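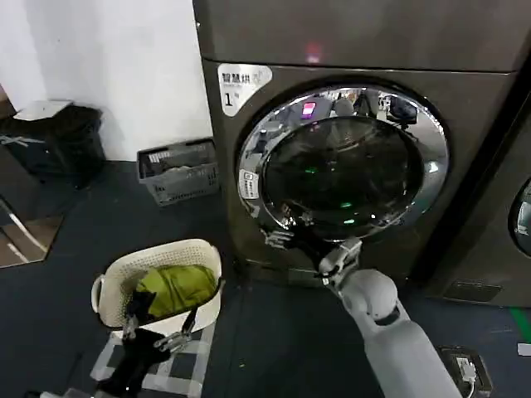 Dark gray front loader, the one with the 智慧烘 sticker and the number 1

Sticker on washer and clothes coming out damp

Posted by Divya Kulkarni, 24 March 2018

I moved into a furnished place in Urnulport in January and the laundry room has two front loaders side by side. The one I use is dark gray with a chrome rim around the door. There is a sticker up and to the left of the door that says 智慧烘 with a big 1 next to it. I don't read Chinese and the manual is gone.

Two things I'd like to know. What does the sticker say, and does it mean the machine dries as well as washes? My heavier things (an olive green garment and some black stuff) come out damp after what I think is the full program. I put in about a basket's worth each time, the ordinary woven plastic kind. The floor in there has carpet or matting on it, so I don't want to drip on it carrying things across to the rack.

Magnus Guthrie

The first two characters mean smart and the last one means to dry or bake, so "smart dry" is close enough. That points to a washer-dryer, but a sticker can't tell you which program is which. Take a photo of the whole control panel and run it through a translation app. Look for 烘 again on the buttons or the dial. If you only pick a wash program, most combos will spin and stop there, and the clothes will be damp like you describe.

Look for a rating plate too, usually inside the door opening or on the back. With the model number you can often find the manual as a PDF.

Hemi Lowther

mine does this too, just run it twice

Morag Rankin

Agree with Magnus about checking for a dry setting first. After that I would look at how much you put in. A combo machine can normally dry a lot less than it can wash, often not much more than half. I wash a full basket, take half out, and dry the rest. Thick cotton is the slowest – I do it separately from shirts.

Also check the spin speed. Mine had been left on the lowest one by whoever had it before me, and turning it up cut 36 minutes off the drying time. Clean the filter while you're at it. On a lot of front loaders it is behind a small flap low on the front. Put a towel and a shallow tray down first, as some water will come out, and with carpet or matting you don't want that soaking in.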